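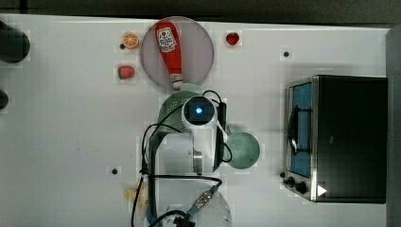
Where does play food go when it goes missing from a borrowed kitchen set?

Mostly under couches, into coat pockets and down the heating vents, according to the borrowers of the Grotwood Toy Library, who have been bringing it back by the bagful since the library dropped its late fees for October.

GROTWOOD: The town's toy library has finished counting its play food, and it has more of it than it thought. It also has less of it than it paid for, and both numbers were read aloud at a public meeting last month with the kind of gravity usually kept for sewer bonds.

The total is 2,323 pieces. That covers fruit, vegetables, bread, eggs, condiments, fish, one category labeled "cakes and similar," and a final category labeled "other," into which went anything two staff members couldn't agree on after a minute of looking at it.

According to purchase records, the library has bought 3,000 pieces since it began lending kitchen sets. Subtraction was left to those present.

The library runs out of two rooms behind the former Zuccaro shoe store on the square, and the kitchen sets are its most borrowed item by a wide margin. Puzzles come second. A wooden fire station, donated with some ceremony, has gone out twice, and both times to the same address.

A kitchen set goes home in a zippered bag with dishes, a few bowls, a laminated card and a selection of food. The card says what should be in the bag. Over the years the cards and the bags have drifted apart, and the library's director conceded in the written report that some bags had "become more of a suggestion." One set listed as Breakfast was found to hold no eggs, no bread and four ears of corn. It had been borrowed nine times in that condition without a single complaint, which the report takes as a good sign for the corn.

The counting took place over several evenings. Everything was emptied onto tables and sorted, first by food and then by what it was supposed to be served on. This second step caused more delay than the first. The dishes come in soft colors, green and pink among them, and the original idea was that each color belonged to one set. Families have treated this idea loosely. A round mauve-pink plate now keeps company with a pale green bowl full of tiny holes, a flat green plate and a clear plastic bowl, and the report recommends letting them stay together, on the grounds that they have clearly been through a lot.

The bowl with the holes got a paragraph of its own. Staff had it down as a colander. A former borrower, consulted by phone, had it down as a hat. It will be listed as a colander.

Condiments were the other sticking point. Under the current rules each kitchen set gets one ketchup bottle, and every ketchup bottle is supposed to travel with something ketchup could reasonably be put on. Staff found ketchup packed with orange slices and very little else. The rule has been rewritten to say that each set gets one ketchup bottle.

The library also learned something about its suppliers. Much of the older food came from Dravska, a catalog outfit that sold it by the crate and described everything in the crate as "assorted." The newer pieces are from Sosum, which makes its fruit a size larger. The two lines do not agree on how big a strawberry is. Put side by side, the Sosum strawberry is bigger than the Dravska lemon, and children who have been asked about this say it's fine.

Adults have been less relaxed. The comment box, which sits by the door and is usually empty apart from gum, took in a run of cards on the subject once word got around that a count was under way. One asked that the large strawberries be labeled as tomatoes. Another objected to this in advance. A third, in pencil, asked for more pizza, and the director has said that request will be given full weight.

Then there is the matter of the missing pieces. The library had assumed they were gone for good and had set aside $600 to replace them. As an experiment, it first announced that anyone could return anything, in any amount, through October, with no fee and no questions. A cardboard box was put out beside the desk.

The box filled in two days. It was replaced by a larger box, and then by a laundry basket. By the end of the second week borrowers had brought back 300 pieces, a figure included in the total, along with a number of things that had never belonged to the library at all. These include a dog's chew toy in the shape of a steak, a real walnut, a soap that looks like a macaron and a single domino. The chew toy has been claimed. The walnut was entered under "other" before anyone picked it up and noticed the weight.

Several of the returned pieces had been away for a long time. A half cucumber came back with a note explaining that it had moved with the family to another state and then home again, and that it had been found inside a boot. A fried egg was returned by a young man who borrowed it when he was five and who is now old enough to drive it there himself. He was offered his library card back and took it.

The no-questions policy mostly held. The one exception was a bag left on the step before opening one morning, containing 11 identical croissants. The library has never owned 11 croissants, and its records show a purchase of four. Staff would very much like to ask a question about the croissants and have been told that they can't.

With the count done, the kitchen sets are being repacked. The new arrangement does away with meals. There will be no more Breakfast or Picnic, names that were felt to promise too much. Sets will go by number, and each will hold a spread of dishes, one bowl at least, a condiment, some fruit, some vegetables and what the report calls "a main event," meaning a pizza, a fish or a cake. Borrowers who are strict about breakfast may trade pieces at the desk.

The cards have been redone as well. The old ones listed every item by name, down to "half pear (left)." The new card gives a number of pieces and asks that the same number come back. Whether they are the same pieces is being left to conscience. Staff tried the system on themselves for a week and found that a set which went out with a pineapple came back with two plums and a sausage, and the numbers matched, and everyone had a nice time.

Washing is the borrower's job, as before. The library asks for warm water and dish soap and a towel afterward, and it asks that nothing with a sticker on it go through the dishwasher. It would also like people to stop putting real ketchup in the ketchup bottles. The bottles are not made for it, and the last one had to be thrown out with tongs.

A proposal to buy a toy dishwasher was raised at the meeting and drew more interest than expected. It would cost most of the $600, now that the money isn't needed for replacements, and it would not wash anything. Supporters said this was also true of several dishwashers they had owned. The matter was put off until next month, when there will be a sample from Sosum to look at and, it's hoped, enough chairs.

The fire station was mentioned briefly toward the end. It remains available.

Repacked kitchen sets go back on the shelf as they are finished, with the first few out already. The lending period stays at three weeks, with one renewal if there isn't a waiting list, and there is a waiting list. Families can put their names down at the desk or by phone. People who only want to return something should use the laundry basket, which will stay where it is through the end of October and, the director said, probably a while after that, as it has turned out to be popular with toddlers, who have been taking things out of it and leaving with them.

The library opens at 10 a.m. and closes at 4 p.m., with an hour off for lunch. The back entrance is the one with the ramp. The front still says Zuccaro over the door, and people still come in asking for shoes, and the staff still have one pair, which were left behind in the stockroom and are a men's nine.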